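Jundeo Table Skills Project
Progress report to the Estelis Fund, February

We're having a wonderful second quarter! The sorting table is up, the utensil sets have come in from Doltska, and of the $3,470 you awarded us we have $400 left for the spring sessions. 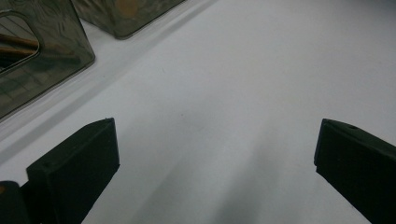
Storage was the part of the plan we worried over most. Cardboard trays sagged, and the lidded boxes from last fall hid everything inside them. Visitación Lozano pushed for see-through plastic, and the smoky gray containers on the white top let people get a hint of what's inside before they reach in. We've ordered more than 200 labels to go with them — large print, plain words.

The utensils themselves are a mix on purpose. Wood-handled knives and forks are easy to pair up, and the spoons give people something to compare. Stella Kioko wrote the sorting cards and has them ready to print.

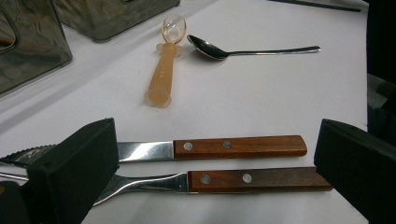 Issue 3

Next on the list is the bin exercise, where each kind of utensil gets its own place at the back of the table. Sticks go in one, spoons in another, and we leave a bin open for whatever the group picks that day. It's a simple setup and we love how quickly it can be put out and packed up.

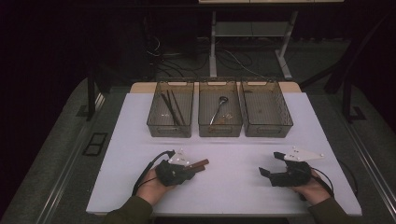 Bravo, our partner site, wrote back that they would like the same three-bin layout for their own room, and asked whether the sorting cards could come in a smaller size too. Stella is working on those now, and we'll send you a set with the spring report.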